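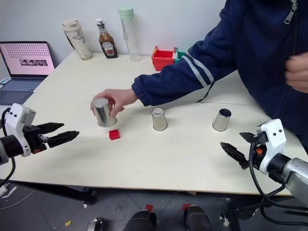 Vol. 18, No. 2

Planning for the second pair of arms

Olumide Fashola keeps the equipment budget for Pendamley, a small lab that teaches two-armed machines to handle household objects. Most of what he buys is cheap. The cups, the toy blocks and the plastic bins come out of a supplies line that he barely looks at. The arms are another matter, and so is everything that has to be bought along with them.

"People send me a quote for the arms and call it a budget," he said. "Then we need a table, cables, spare fingers for the grippers, a computer to run the thing and a place to put the computer. That comes to a lot more than they expect."

The lab is deciding whether to add a second station next year. Fashola has two quotes in hand, one from Paltari and one from Tijani. Paltari is cheaper on the arms but charges separately for training and for the first service visit. Tijani puts both in the price and asks for half the money when the order is placed. He has not picked one yet.

Wanting Hao runs the sessions and will have to live with the choice. Her current task is the cup game, with three metal cups turned upside down and a small red block with studs. A person works the cups by hand between the two grippers, and the arms wait their turn. She picked it for practical reasons.

"Metal cups are slippery and they shine," Hao said. "If a gripper is going to have trouble with something, I want to find out on a cup. I can replace a cup the same afternoon."

She asked for two changes in the new station. The first is a deeper table. The back edge of the present one has turned into a shelf, with a travel tumbler, a Heinz sauce bottle, a tall clear bottle with a mint-green lid and a pair of bins lined up against the wall. Some of those are used in other tasks and she would like them close by, but they take up space the arms could use. The second is better cable routing. Black cables hang from both wrists, and she wants clips and sleeves priced as part of the order.

"I asked for that the first time and it got cut," she said. "It was a small amount. We spent more than that in hours, moving cables out of the way."

Fashola agreed that the cut was his. He now keeps a separate line for what he calls fittings, set at $3,560 for the new station. It covers cable sleeves, a power strip, mounting plates, gripper fingers and a stand for the laptop, so that it does not have to sit next to the table. Anything left over in April goes to spare parts.

He would also like to stop buying tables one at a time. The present tabletop is made of panels with a seam running across it. Hao said the seam has not caused her trouble, but she would pay a little more for a single surface if the supplier can get it through the door – the last delivery went up by the stairs.

On timing, both of them were cautious. Paltari gave a lead time of about 18 weeks. Fashola plans for longer and does not schedule any work on a machine until it is bolted down and has run for a while. Leasing came up as well. Naltano offered them a lease with an option to buy, and he turned it down because the contract did not say who pays when a gripper is damaged.

"Grippers get damaged," Hao said. "That is the job. It has to be in writing."

Asked what other small labs should put in their first request, Fashola said to start with the service terms and read them before looking at the price. Hao said to ask for a second set of fingers. The decision between the two quotes is due before the end of the budget year, and the old station will stay in use either way.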